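About us

Plistow is a small test workshop for robot grippers, arms, wrist cameras and controllers. We are 4 people and we do one kind of work: a customer sends us the equipment they think to buy, we mount it, and we try it on the parts they will really have to handle. After this we write down what we saw and send it all back.

The workshop was started by Haf Edwards and Eifion Nicholas. Before that, both of them worked in a company that repaired office computers and servers. Haf was responsible for buying the first robot arm there, and she chose it from the catalog. The payload was right and the reach was right, but the gripper was too wide to go between the memory slots and the processor socket, and it took a whole winter to find another one. From this experience came the idea that somebody should test such things before the order is signed.

What we test

Most of our work is with two-finger electric grippers for electronics: taking boards apart, removing memory modules, opening levers and latches, pulling connectors. We also compare controllers, mostly for how they behave when the finger meets something hard earlier than expected. Cameras we test mounted at the wrist, in the place where they will work. A camera which is very good on a tripod can be poor when the gripper covers the bottom of its picture and a metal panel shines into the top.

In our rack there are at the moment 183 finger sets. Many of them we made ourselves, some came from Zeretti and some were left by customers who didn't need them any more. If you are not sure what finger shape is good for your part, we can begin from there, before you pay for a special one.

How a comparison is done

We compare 2 grippers at a time, on the same arm and with the same program. More than this we don't recommend in one visit, the days become long and the notes become worse. Each gripper gets the same list of tasks, and the list is agreed with you by e-mail before we begin. In a usual comparison we make 1,300 approaches to the part, some of them with the part moved a little to the side on purpose.

In the report you will find:

Position of the fingertips at each stop, with a picture from the wrist camera
Force at closing, as the controller reports it and as our own sensor reports it
Every failed approach, also the ones we think were our own mistake
Time for changing the fingers, done by a person who has not done it before
Our opinion, on a separate page, so you can remove it if you want only the data

We don't sell grippers and we take no commission from those who do. When a manufacturer asks us for a test, we work in the same way and the price is the same. The manufacturer may publish the report complete or not at all.

The people

Haf plans the tests and speaks with customers. Eifion takes care of the arms and writes most of the programs, and he also makes the adapter plates when the bolt pattern doesn't fit (it rarely fits). Our two technicians, who joined us from the Ellis training course, run the approaches and keep the logs. Whoever ran your test will also answer your questions about it.

Where we are

You find us in the Nernstead building, ground floor, entrance from the yard. Deliveries are possible from 8:30 in the morning. Please write your test number on the box, and put the power supply in the same box as the controller - we have waited for power supplies more often than for anything else.

Visitors are welcome during a test. You may stand beside the arm, look at the wrist camera on the second monitor and ask to repeat any approach. In February we are closed for calibration of the force sensors, but e-mails are read also then. For a first contact, it is enough to tell us what part you need to handle and which equipment you are considering.

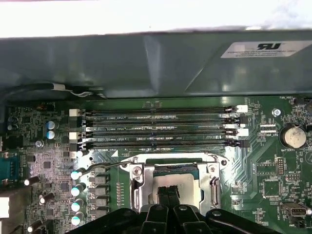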